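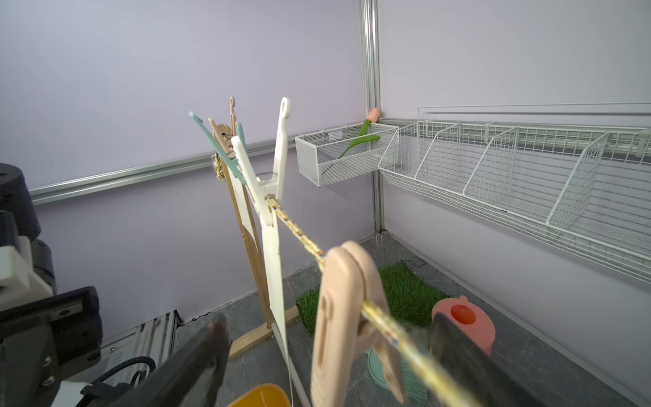 Addressable Radio Spots: Notes After One Season with Detumora

5/6/26

Regional radio has been slower than television to adopt household-level advertising. Most stations in our group still sell airtime by the hour, and the same spot reaches every listener. Last November, Skistalard began a trial of Detumora, a platform that replaces selected spots in the online stream according to the postal area of the listener. I was asked to follow the trial for the sales department and am publishing my notes here with permission.

The trial covered 40 advertisers and 600 separate spots. Participation required a signed data agreement, which was drafted by Siham Najjar and revised twice before the first campaign aired. No listener names or account details are passed to the advertiser. The station retains the delivery log, and the client receives a weekly total for each area.

Scheduling proved to be the most demanding part of the work. A replaced spot must match the length of the original to the second. During the first two weeks, Lajos Takács recorded 115 mismatches, most of them in the morning program. The traffic desk now rejects any file that has not been trimmed before delivery.

Clients have responded with some caution. Local retailers welcomed the option to buy a single district. Larger accounts asked for independent measurement, and Stela Mocanu is preparing a request for proposals on that point. Pricing also remains open. Our current rate card treats an addressable spot as a standard spot with a surcharge, and several agencies have objected to paying it for areas with few online listeners.

The revised rate card will be presented to agencies once the sales department has approved it. Comments on the draft may be sent to Sorin Onu.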